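21/04/2018
Firkinthorpe workshop, bindery side. In: me, Holger, Stellan until lunch. Eilif had the key.

Paste

Wheat starch, batch 4. Went 1 part to 5 water this time, batch 3 was far too stiff by the second day. Cooked 18 min on the low ring, stirring the whole way (arm). Strained twice. Looks glossy, no lumps that I can find. Half in the fridge in the glass jar, half out on the bench under cling film to see how fast it goes off. Label the jar!! Kjell threw out the last one.

Stellan thinks the water here is the problem, too hard. Could try the distilled stuff next batch but change ONE thing at a time please.

Nordin ledgers

Seven came over from Frøydis. Opened up three so far.

No. 1 - sewing sound, back board loose, joint split the full height. Reback, keep old spine leather if it lifts clean.
No. 2 - same but worse. Somebody has been at it with brown glue, prob 1950s or so. Comes off with damp paste poultice, 40 min, then the bone folder. Do not rush it, I tore a spine lining on the first go. Small tear, mended.
No. 3 - fine?? Only dirty. Smoke sponge and leave alone.

Holger says no. 2 should be taken right down and resewn. I don't agree, the thread is good and the holes are clean, and every resewing costs us a bit of the fold. Left it for Frøydis to decide, she is the one who has to answer to Nordin.

Hinge test

Trying to settle the tissue question before the rest get done. Strips cut along the grain, all 18 mm wide, pasted to scrap board, dried under weight overnight. Fold back and forth by hand until it goes.

Thin tissue, one layer: went at the fold, early. Useless for ledgers.
Thin tissue, two layers: better, bit lumpy where they overlap.
Heavy tissue: held. Gave up before it did.
Heavy with the batch 3 paste: came away from the board, not at the fold. So that is the paste and not teh tissue.

Heavy it is, toned first. Tumwood have it in a darker shade, need to ask the price. The pale one shows like a bandage on brown leather.

Also went over case bindings with Stellan before he left. Hardcovers now are nearly all glued at the back, so they can look perfect on the outside and still drop pages. He wants that in the beginners handout, with a bit on how to check (look down the head of the spine, see if there are folds or just a flat cut edge).
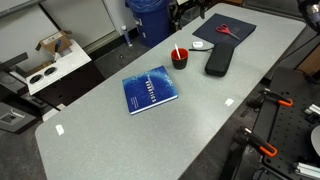 Still to do

- Reback no. 1, pare leather first. Knife needs stropping, it was dragging all afternoon
- Ask Tumwood re toned tissue, and min. order
- Nos. 4 to 7, open and write up before Frøydis comes back
- Big nipping press squeaks on the down turn. Eilif has the grease
- Pressing boards: two are warped, pull them out of the stack so they dont get used by mistake
- Handout text to Stellan, he does the drawings
- Cusus board samples, still not here. Chase again end of April
- Paste on bench: sniff it Monday, write down what it smells like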